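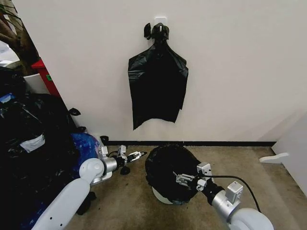

Vimbridge is taking orders for a two-armed robot service that changes bin liners in small offices, and the first firms to see it are being asked to sign up before anyone outside the company has timed it.

The Tirkstead firm calls the service Satti. For a monthly fee, customers get the arms, the software and a visit from a fitter, who puts up a small stick-on hook for hanging bags on the wall. The robot's job is to deal with the liner in an ordinary office bin. It does not empty the kitchen caddy, sort recycling or take anything down to the yard.

Noman Malik, who runs sales at Vimbridge, said 14 offices had asked for a trial since May. He would not say how many had gone on to pay. "People see it handle a bag and they get it straight away," he said.

Others want rather more than that. Kulsoom Kiani looks after cleaning contracts for an office block in Gurnberg and was sent the Satti brochure last month. The brochure gives a figure of 43 bins a night. She asked how many of those would need a person standing by and was told the firm was "still gathering that".

"I've got a cleaner who does a whole floor before her tea break," she said. "She does the desks and the loos as well. If I pay for this I'm still paying her."

Thin plastic is awkward stuff for machines. It folds, clings and changes shape as soon as it is touched, and a metal gripper with two fingers has little to feel it with.
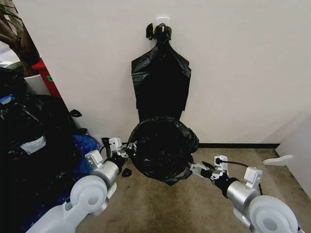 Sohail Dhanial, an engineer who worked on the arms, accepts that bags are hard going and says that is why the firm chose them. He put the time for a single change at 3 minutes on a good run - and did not have a number for a bad one. Torn liners are "in the plan", he said.

The contract is worth a close read too. It runs for 11 months with no break clause, and the customer must keep the floor near each bin clear. Moving the arms between rooms is charged as an extra. Spare hooks are free. Liners have to be bought through Vimbridge, at a price the brochure leaves out.

Faisal Rizvi, who advises small firms on equipment leases, said he would not tell a client to sign as things stand. "Ask for a week in your own building, with your own rubbish," he said. "If they say no, you've learned something."

Mr Malik said on-site trials of that length were "under discussion". Orders are open now, with the first machines due to go to customers in Tirkstead and Gurnberg. Vimbridge has not given a delivery date.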